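How to Budget a Small Tabletop Manipulation Cell

Print this page | E-mail this page

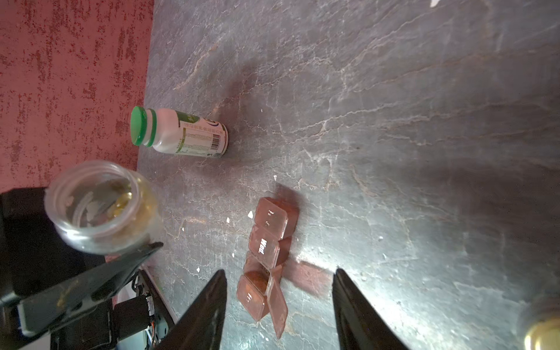

The usual mistake in a first budget is to price the arm and treat the rest as change. On a bench cell that handles small household goods – capsules, jars, hinged boxes – the arm is often less than half of what gets spent in the first year. The method below starts from the task and works back to the purchase order. It assumes one arm, one bench and one operator, and a buyer who has to defend each line to someone else.

Step 1. Write the task down as object moves

Before asking for quotes, write the task as a list of moves. "Sort supplements" cannot be priced. "Take one softgel from an open jar, place it in a compartment of a weekly organizer, close the lid" can be. Each move names an object, a start position, an end position and a contact.

For each move, record the following:

- smallest dimension of the object
- heaviest weight, with the container full
- surface (gloss, clear, matte, soft)
- clearance on both sides of the grasp
- what happens if the object is dropped

The smallest dimension sets the fingertip. The heaviest weight sets the payload. These two often come from different objects, and the same gripper has to serve both. If it cannot, you are buying two sets of fingers or a tool changer, and you need to know that now.

Clear glass and tinted plastic deserve their own note. Many depth sensors return poor data on both. If the list has more than one transparent object, add a line for sensor trials before adding a line for the sensor.

Step 2. Set the payload and reach

Add the gripper, the wrist camera, the mounting bracket and the cable to the object weight. Buyers forget the bracket. In our last plan the heaviest full container was 200 grams, and the gripper, camera and bracket together came to 600. The arm therefore needed to carry 800 grams at the reach where the work happens, and quoted payload is frequently given at a shorter reach. Ask the vendor for the figure at full extension and get it in writing.

For reach, mark the work area on the bench with tape and measure from the planned base position to the far corner. Add 11 centimeters for approach. An arm that can touch a point is not always able to come down on it vertically, and most pick moves from a jar are vertical.

Step 3. Choose the gripper before the arm

Most people do this in the other order. The gripper determines the fingertip shape, the wrist load, the cable count and often the controller. Two-finger parallel grippers with tapered tips are a sound default for small goods. They reach between compartments, and the tips can be replaced cheaply.

Price the following as one group:

- gripper body
- two sets of spare fingers
- mounting plate for your arm's flange
- cable, in the length you need
- driver or interface board, if not included

Miyuki Arai, who does our purchasing, asks each supplier for the cost of a replacement finger and the lead time on it. A long lead time changes how many spares go on the order. Fingertips wear on hard tabletops. They also chip when a program is wrong by a few millimeters, and programs are wrong often in the first month.

Step 4. Budget for the bench and the light

The bench surface affects both vision and wear. A polished surface reflects a window or a lamp as a bright patch, and the patch moves through the day. You can either control the light or collect work under the changing light on purpose. Both cost money. Controlling it means a diffuser, a fixed lamp and something over the window. Accepting it means more hours of recorded work, so the money goes to the operator line.

Decide which one you want and write it at the top of the plan. Changing from one to the other halfway through is expensive. Sérgio Marinho ran our first cell with the blinds open until October and then had to repeat most of the afternoon sessions under a lamp.

Also include:

- clamps or a base plate rated for the arm
- strain relief for every cable that crosses a joint
- an emergency stop within reach of the operator's chair
- a tray for objects waiting their turn

Strain relief is a small amount of money. Loose signal wires near a rail or bracket are the most common cause of downtime we have logged, ahead of software.

Step 5. Price the objects as consumables

Task objects are a recurring cost. Lids crack at the hinge. Labels scuff and the vision model starts to see a different bottle. Softgels stick to each other after repeated handling and have to be thrown out. Buy duplicates from one batch where you can, and keep one untouched set as a reference.

For a pill-sorting task we allow 400 dollars a year for organizers, bottles, jars and capsules. Nothing handled on the bench goes back to being taken by a person. Mark the storage box to say so.

Step 6. Get comparable quotes

Send the same one-page request to every supplier. It should contain the object list from Step 1, the payload and reach from Step 2, and the gripper group from Step 3. Ask for separate prices on hardware, software license, shipping, installation and the second year of support. Suppliers who return a single figure should be asked again.

We requested quotes from Flilta and Jinilix for the last cell. Flilta was lower on the arm. Jinilix included the flange plate and the controller license, and was lower once those were added. The order of the two quotes reversed again when second-year support went in. None of this was visible on the first page of either document.

If you are offered a demonstration unit, take your own objects to it. Arlindo Moura carries a box with two jars, a bottle with a ribbed screw cap and a day-of-the-week organizer with small lids. A supplier's demonstration blocks are sized for the supplier's gripper.

Step 7. Put the hours in

Hours belong in the same table as parts. Four lines are enough:

- assembly and calibration
- operator training
- recorded or supervised work
- resets between attempts

The last line is the one that gets left out. Every attempt at closing a lid needs the lid opened again. Every attempt at emptying a jar needs the jar refilled. Time ten resets by hand with a clock, take the average and multiply by the number of attempts in the plan. For small parts the reset is often longer than the attempt.

Step 8. Add the reserve and set the order dates

Hold back fifteen percent of the hardware total. Do not assign it to anything. Order the gripper and fingers first, the arm second and the bench items last, unless the bench has to be built. Sensor trials should be finished before the arm order is signed, while the mounting can still be changed.

Ataahua Kingi's template for this, used on the Listavstead cell, puts a single column for "cannot start without" beside the price. Any item marked in that column gets its delivery confirmed twice. On most plans the marked items are inexpensive: a flange plate, a power lead in the right standard, a bag of screws in the right thread.

Review the plan after the first month of operation and correct the consumables and reset lines with measured values. The arm line will not change. Keep the old version of the table with its date, as the next request for money will be compared against it.

Print this page | E-mail this page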